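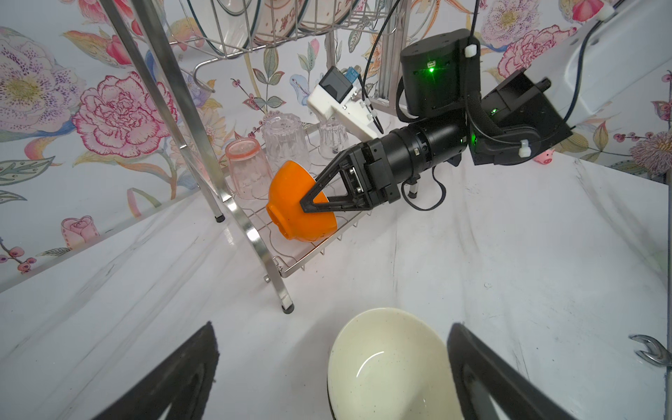

Ans Michiels would sooner have her draining board back. Two tiers of wire, she says, and there is still a wet patch under the thing every evening, so what exactly has been saved?

It is a fair question to put to Collness, where the residents' association has spent the spring and summer talking itself into a bulk order of dish racks for the shared kitchens at Kondero House. The order was put forward in April and went through last week at a price of £2195. For that, each kitchen gets a stainless steel rack with an upper tier for plates and a lower shelf for glasses and bowls, standing straight on the worktop on black rubber feet.

The case for the racks, as set out in a two-page note to residents, is that they will "free up the kitchen". How a piece of furniture that sits permanently on the worktop frees anything up is not gone into. The note says that washing-up left on tea towels has been a source of bad feeling, and that a proper rack would give each item a place. Plates go upright on top, glasses upside down below, bowls on their sides wherever they will go.

That last part is where the doubts begin. Plates are easy. Glasses are easy too, so long as they are put in rim down and left alone. Bowls are another matter. A deep bowl laid flat on a wire shelf takes the room of two or three tumblers, and stood on its side it needs something to lean against. Residents who tried one of the racks over the summer say the bowls were what ended up back on the tea towel.

Songül Eren, who spoke for the order at the meeting, does not accept this. She says people are loading the bottom shelf from the front and then complaining that they can't reach the back. Tall glasses should go in first, short ones after, and the bowls last of all, tilted so that the water runs out. "If you put it in like a hat on a peg, of course it holds water," she said. She has offered to write out the order of loading and tape it inside a cupboard door in each kitchen. Whether anyone will open the cupboard to read it is another question.

There was a cheaper choice. Tuncer, the hardware shop on the main road, quoted £736 for plain single-level racks, enough for every kitchen. The meeting turned them down after a short discussion, mostly on the grounds that they had no upper level and would fill up after one meal. A third quote, from Vonel, came in at £800 with delivery on top, for racks with a drip tray. The drip tray would seem to deal with the wet patch. It was voted down all the same, the minutes recording only that it was "another thing to clean".

So the dearest rack won, and it is the one that drains directly on to the worktop. The association says a folded cloth underneath will do the job. That puts the tea towel back where it started, only with a rack on top of it.

Some people are pleased. Two of the kitchens on the ground floor have no draining board at all, and residents there say anything that keeps plates off the counter is welcome. One said she had stopped buying nice glasses because they were always knocked over beside the sink, and might now start again. The open wire is also simple to wipe down, and there is nothing much to go wrong with it.

But the claim that a rack will settle arguments about washing-up deserves a raised eyebrow. The complaints read out at the meeting were mostly about things left for days, and a rack does nothing about that. If anything it gives a dry plate somewhere comfortable to stay. The note asks residents to empty the rack "promptly" – a word that was also used in the last notice, about the fridge.

The racks are due to be handed out from the ground-floor kitchen over the coming weeks. Anyone who would prefer to keep their worktop clear can say so in writing to the association, although there will be no refund from the kitchen fund. Michiels says hers can go to next door.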